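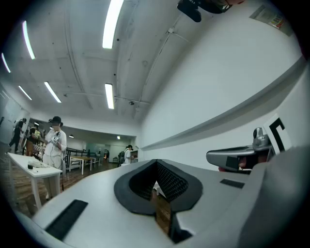
3.2 Positioning tables under ceiling tube lights

This section applies to rooms with a white concrete ceiling, exposed beams and several fluorescent tubes. Fimbridge tables with white tops reflect more light than the older brown ones, so placement matters.

1. Switch on all tubes and let them run for 3 minutes.

2. Stand at the end of the room opposite the doorway. Check that every tube is lit along its full length. Report a dark or flickering tube to Gonzalo Requena before moving furniture.

3. Set the first table parallel to the ceiling beams. Leave 31 inches between the table edge and the wall.

4. Place the remaining tables in line with the first. Keep the path to the doorway clear.

5. Sit at each table and look at the top from normal working height. If a tube shows as a bright stripe on the surface, turn the table a quarter turn and check again.

6. Lock the casters, where fitted – two per table is sufficient on a level floor.

NOTE: Conduits on the ceiling carry live wiring. Do not hang signs, cords or table numbers from them.

CAUTION: Lift tables when moving them across a wooden floor. Dragging will mark the finish. If a table cannot be lifted by two people, use the Calvo felt sliders (part 709).

Record the final layout on the room sheet. For rooms at Hadstead, send a copy to Ezequiel Olmedo by Tuesday.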